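Bendum Shared Workshop Forum > Builds > Mobile Manipulators
Thread: Two-arm tidy build, cable routing and release height

klopes
Continuing from the old thread, which got too long to search. Status as of April 11, 2022: both arms are on the mast, the head camera is bolted down and the base drives. The job is still the same one, pick up small rubbish from a carpet and put it in a bin. The controller is the Løken board with stock firmware. Wrist cables are external for now.

Two open problems. First, the cable loop over the right wrist gets tight when the forearm rolls past 90 degrees. Second, release height. With the planner set to let go 100 mm above the rim, light items bounce or catch on the bag. Lower than that and the fingers snag the bag on the way out.

Kelly Lopes

torquebudget
What is the loop length between the last clamp and the gripper housing? You gave it in March but I think that was before the longer forearm.

klopes
300 mm, same as before. I moved the clamp back toward the elbow when the forearm changed and did not recut the cable.

torquebudget
Then that is your tightness. The clamp moved and the cable didn't get any longer. Recut it or put the clamp back where it was.

m_ostrava
I would not recut. A longer loop will hang in front of the head camera on every low reach, and then you will be back here asking why the depth data has a hole in it. Limit the wrist roll in software. A bottle is close to symmetric around its long axis, so you don't need the full range to drop one in a bin.

torquebudget
Bottles, fine. She also picks up wrappers and flat packaging, and those need roll to line the fingers up. Limiting a joint to protect a cable is a workaround.

m_ostrava
It's a workaround that costs one line in the config. Recutting costs an evening and a connector.

hexdriver
Could you run it inside the forearm? The Cistik arms have a channel for that.

klopes
No channel in these. The forearm tube is closed at the wrist end and I am not drilling it.

On the recut: I have spare cable but only one spare connector, so I want to be sure of the length first. I'll try the roll limit for bottles only and leave the full range for everything else.

hexdriver
What are you using for finger pads? I had the Jellimar silicone ones on mine and they picked up carpet fiber until they stopped gripping. Wiping them with alcohol helped for a day or so.

klopes
Bare fingers at present. Force limit is low enough that a thin bottle doesn't collapse. I may add pads later if the wrappers keep slipping.

servo_dan
Regarding release height, what is the second arm doing during the drop? If it's parked, you have a free hand. Put it at the rim and use it as a position reference. My bin kept drifting between runs and the detector was always a little out because the bag edge is not a clean circle.

m_ostrava
Disagree. Two arms near the same bin means self-collision checks at every step, and the stock Løken planner is slow at those. Fit the rim from depth, average 3 views, done.

servo_dan
Averaging doesn't help when the error is the bag. Three views of a crumpled edge give you a very stable wrong answer.

klopes
I tried the second arm at the rim. Planning is slower, as m_ostrava says, but not enough to matter for this job. Head camera view from a bottle run, and then the settings, for anyone who wants to copy them.
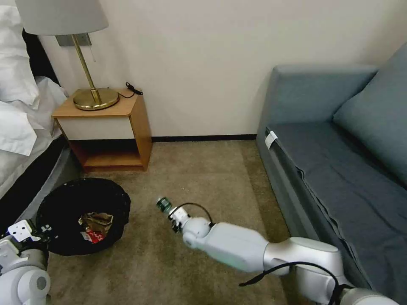

Settings for the bottle run

Right wrist roll: limited to 90 degrees either way, bottles only
Right gripper: grasp at the base end, neck toward the bin
Left arm: held at the near rim, not gripping
Approach: from the sofa side, low, forearm kept off the seat cover
Release height: 100 mm above fitted rim, to be reduced
Base: locked during the whole reach

torquebudget
Your second cable hangs down from the elbow along the lower side. On a low reach like that one I'd want it tied up before the base moves again. If it gets under a wheel you lose the connector you were trying to save.

klopes
Agreed. I'll add a clip at the elbow.

servo_dan
Why grasp at the base? A grip nearer the middle gives you less swing.

klopes
Clearance. With the base held, the neck can go over the rim first and the fingers stay outside the bag for longer. Swing hasn't been a problem at the speeds I run — the slow profile is slow enough to be annoying.

m_ostrava
I still think you should fit the rim from depth and get the left arm out of there. But if planning time is acceptable, log it. Post the time per reach with the arm at the rim and with it parked, same bin position. Otherwise we are trading opinions.

klopes
Will do. I need to fix the logger first, it drops the planner timestamps whenever the base is locked.

hexdriver
Known bug. Set the heartbeat to always on and it keeps them. The option is under base, not under logging.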